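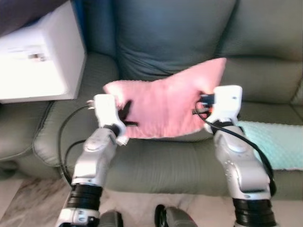 Visit to the Plevitz open day, Skurnlow

My wife and I have been looking for new cushions since the spring, and when a colleague told me that the Plevitz workshop in Skurnlow opens its doors once a year, I put our names on the list the same evening. The visit was on 23 July 2018, in the hottest part of the afternoon. I write down what we saw, mainly for the readers who asked me if the trip is worth it when you don't sew yourself.

Skurnlow is a small town and the workshop is behind the old grain store, so you must walk the last part. There is a parking place at the front but it was full when we came. At the door you receive a paper badge and a plan of the building, drawn by hand and copied a little too dark. The tour takes 90 minutes. Ours became longer, for which I am partly guilty.

Our guide was Jairo Cuadros, who has worked in the cutting room for 18 years. He began with the fabric store. I had expected big rolls standing in rows, and they do have these, but most of the space is for the small pieces that remain from larger orders. They keep almost 1,000 of them, folded on shelves and sorted by how thick they are. The color is not important for the sorting. I asked why and he took a piece of corduroy and a piece of thin cotton and tried to put them together at the edge, so that we could see how one of them pulled the other out of line. After this I understood the shelves much better.

In the cutting room it was loud and we stayed only a short time. I can't tell much about it. The tables are higher than I thought, up to the elbow of a tall person, and my wife noticed that the scissors have a ribbon on the handle, a different color for each worker.

The sewing room was next and for me it was the most interesting one. A woman was closing cushion covers and she let us try on a test piece. I sewed a line that looked like a road in the mountains. There are two ways to finish the edge, Mr. Cuadros explained. You can turn the cover and leave the seam plain, or you can put a piping in the seam, which takes longer and keeps the shape for more years. At home we have only the plain sort and the corners of them are now quite tired.

After the sewing room you come to what they call the sitting room. It has a big gray-green sofa with large back cushions, and the finished cushions and pillows are tried on it for how they look and how they feel. Mr. Cuadros told us that a cushion on a table tells you almost nothing. You have to see it on a seat, against another material, and you have to lean on it.

The pink one was my wife's favorite. It is a soft salmon color, not very bright, and the surface is slightly fuzzy. It is not a cushion that stands straight like in a hotel. It rumples and makes peaks at the top, and I said that I would be pulling at the corners every evening. My wife answered that I do this already with the cushions we have. Against the gray-green it looked warm, and I must admit that I would never have chosen this pair of colors from a catalog.

The smaller pillow was more to my taste. It is light turquoise, made of minky, with small raised dots all over. I did not know the word minky before. It is a soft fabric that is often used for baby blankets, and Mr. Cuadros said that people with small children ask for it more than anybody. My sister is expecting her second child in August, so I looked at this pillow for a long time.

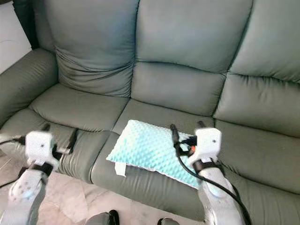
The turquoise minky pillow with the raised dots, on the middle seat of the green sofa.

I learned also something about arranging. We put our cushions always in the two corners of the sofa, standing up, and then the person who comes last must take one away before sitting. In Skurnlow they advise to begin with the back of the sofa itself. If it is already deep and soft, as with this one, then one small pillow is enough and it may lie where it wants. If the back is flat and hard, you need something larger behind you. It sounds very simple when I write it here, but we have bought the wrong size 2 times.

There was a discussion in our group about washing. A man from Cuautle, Édgar Guzmán, had brought the cover of an old pillow from his mother's house and wanted to know if it could be saved. The advice was to close the zipper, turn the cover inside out, wash it cool and dry it flat, away from the sun. For fabrics with a raised surface they told us not to iron at all, even on the low setting. Mr. Guzmán wrote everything in a notebook and I copied from him later - thank you again, if you read this.

The last station was the packing table. Cushions for the shops go in paper bags and the ones for Wemier, where they have their only other store, are laid in big cartons with the heavy ones at the bottom. We were allowed to fill one carton. I had thought I am good at packing, from many years of holidays with a small car, but I closed the lid too early and had to open it again for one more pillow.

Some practical points for those who want to go next year. You have to write in advance, they don't accept people at the door. Wear closed shoes, they ask for it in the cutting room. There is a small kitchen with coffee and a plum cake, and you can pay there what you want. The steps between the fabric store and the cutting room are steep, and I saw no other way around, so it is better to ask first if you come with a stroller or with someone who walks badly. Photos are allowed in the sitting room and at the packing table, but not in the cutting room.

The shop near the exit sells remnants by weight and also a few finished covers. We bought dark blue cotton for the kitchen chairs. My wife went back for a pink cover and they had only the large size, so she ordered the small one and it will be sent to us. I am still thinking about the turquoise for my sister, and I have kept the order form on the refrigerator door until I decide.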